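Category: Get involved / Research / Paid opportunities
Shares 2 | Comments 4

Call for participants: what night workers eat, and when

Andreadis is looking for people in and near Ostham who work nights to keep a food and sleep diary for two weeks this autumn. We have 300 places. You will be paid for your time. Applications close on 11 September 2026.

We ran a shorter version of this study in May, with bus drivers, bakers and hospital porters. They sent us 1,602 diary entries between them, and we learned a good deal from those about what people eat on a night shift. We learned much less about what happens on the days either side. Plenty of people wrote a full entry for every night worked and then left their rest days blank, and we hadn't made it clear enough that we wanted those too. The autumn study covers both.

Who we are looking for

You can apply if you are 18 or over, live in Ostham or within travelling distance of it, and work at least three hours between midnight and 5am on a regular basis. Regular can mean every week, or it can mean a rota where nights come round for a block and then go away again. Agency and zero-hours work counts. So does self-employment.

In May we heard mostly from people on permanent nights. This time we would like more people on rotating shifts, more people who live alone, and more people over 50. We are also short of cleaners, security staff, warehouse pickers and anyone who works nights in care homes. If you are a couple who both work nights, you can both apply, but please fill in a form each.

You do not need to eat well, or be trying to. We are not running a diet and will not ask you to change anything. If your main meal is a sausage roll in the van at four in the morning, write down the sausage roll.

Who should not apply

Please don't apply if you are pregnant, if you have been told by a doctor to keep to a set eating plan, or if you have had treatment for an eating disorder in the last five years. Writing down every meal can be hard going for some people and we don't think it is fair to ask. If you are not sure whether this covers you, ring Oranuch Sangkhawat before you fill in the form. She won't take notes of the call unless you ask her to.

People who work the odd late shift finishing at one or two in the morning are outside this study. We may do something on late finishes next year.

What you will be asked to do

First there is a visit to our Ostham office, lasting an hour and a half. You will be given the diary, shown how to fill it in, and asked some questions about your work, your household and where you do your shopping. We will measure your height and weight. You can say no to being weighed and still take part.

Then you keep the diary for 14 days in a row, including days off. For each thing you eat or drink, you write down the time, what it was, a rough idea of how much, and where you were. Water doesn't need to go in. Tea and coffee do, with milk and sugar if you have them. You also write down when you went to bed, when you think you fell asleep and when you got up. Naps go in as well.

Most people in May said it took them ten to fifteen minutes a day. Some did it as they went along and some did it all before bed. Either is fine, though please don't leave it more than a day. Entries done from memory on the last evening are easy to spot and we can't use them.

The diary comes on paper, A5 size, with a pen loop. There is also a version for phones. The phone version was slow in May and lost some entries, and Grigoris Katsaros has rebuilt it since. If your workplace does not allow phones on the floor, take the paper one.

At the end there is a second visit, lasting an hour. You hand in the diary and go through it with one of us, mainly so we can ask about handwriting and portion sizes. Partway through we will ring you once, at a time you choose. A call at 3am on your break is possible on most nights of the week, as Jairo Agudelo works nights for us during the study.

Payment and expenses

You will receive £120. Half is paid after the first visit and the other half after the second. It goes straight to your bank account within five working days. We stopped using shopping vouchers after the May study, when several people told us they couldn't spend them anywhere they normally shopped.

If you drop out after the first visit you keep the first half. You don't have to give a reason.

Bus and train fares to both visits are paid on top, on production of a ticket or a screenshot. If you drive, we pay mileage. There is a small car park behind the building which fills up by nine. The street outside is free for two hours.

If you get benefits, a payment like this can affect them. We can't advise you on that, but we will give you a letter saying what the payment is for and when it was made, and you can take it to whoever does advise you.

Visit times

Visits are offered on weekdays from 6.30am, so that you can come straight from work, and until 8pm, so that you can come on your way in. There are also Saturday mornings. Tell us on the form which would suit you and whether you are likely to be coming off a shift. Please don't drive to us if you are too tired to. We would much prefer to move the appointment, and there is no limit on how often you can move it.

Children can come with you. There is a corner with some books and a box of bricks, but nobody to look after them, so you would need to keep an eye out yourself.

The office is on the first floor with a lift. The toilet on that floor is accessible. If you need an interpreter, say which language on the form. We already have Polish, Thai, Spanish, Greek and Romanian covered. You can write your diary in any of those five languages if that is easier.

What happens to your diary

Your name is kept apart from your diary. The diary gets a number, and the list that matches names to numbers is held by Stavros Theodorakopoulos, who does not work on the analysis. Your employer will not be told that you are taking part. We will ask what sort of workplace you have, but we won't publish the names of any.

You can ask for your diary to be taken out of the study up to four weeks after your second visit. After that the entries will have been added together and we can't pull one person's back out. Paper diaries are destroyed once the results are published. If you would like yours back, tell us at the second visit and we will post it.

The study is paid for by Kanov, who run staff canteens. They have agreed in writing that they will see the results at the same time as everybody else and will have no say in what we publish. They will not get your details. If you work in one of their canteens you are welcome to apply.

Everyone who takes part will be sent a summary on paper, four pages, in plain English. People from the May study got theirs in July. A few said it was too general to be of much interest, and they had a point. The next one will have separate pages for permanent and rotating shifts.

How to apply

Fill in the form on this page, or pick up a paper copy from our front desk or from the counter at Zondov on the market square, which is open through the night. It asks for your name, a phone number, your usual shift pattern and your age group. It does not ask about health. That comes at the first visit.

We will ring or text everyone who applies, including people we can't take. If there are more applicants than places, we choose by type of work and shift pattern so that we get a spread, and then by lot. Applying early makes no difference, though applying after the closing date does, and we won't be opening the list again. If you took part in May you can apply again, but new people will be offered places first.

Questions about who can take part should go to Oranuch Sangkhawat. Questions about payment should go to Gheorghița Ghiță, who is in the office until early afternoon. Both are on the Ostham number, extension 2512 for the study line, and if you leave a message please say what hours you are awake. We will try not to ring while you are asleep.

If you run a workplace with a night shift and would like to put a notice up, we can send you A4 posters and a stack of forms. Please just leave them where people can help themselves – we would ask managers not to hand them out in person or collect them in, so that people feel free to ignore them.

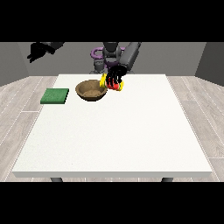
Posters are also available in the five languages listed under visit times. Say which ones you want and how many of each.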